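From: Adoración Llorente
To: poviler-users
Subject: Re: Relative or absolute action labels?

Kyung-tae Bae wrote:
> The Drillel split has 930 demos. Did you train on all of them,
> and were the wrist poses relative or absolute?

Relative, and no. We dropped 256 demos with tracking loss and held out 342 of the rest. Absolute poses overfit to table position - the Jandimlow runs showed that in November.

Wrist views, same table:

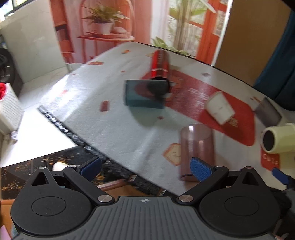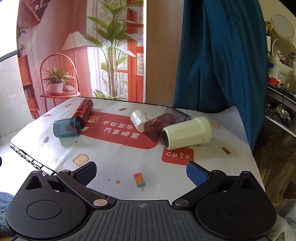 The larger error term is grasp orientation on cylinders. The policy regresses a single mean yaw, so two valid approaches average into a bad one. The five containers tipped over on the cloth in the second view are the hard case, with the red bottle overlapping the teal cup. I am switching to a mixture head and will post numbers with the config.

Adoración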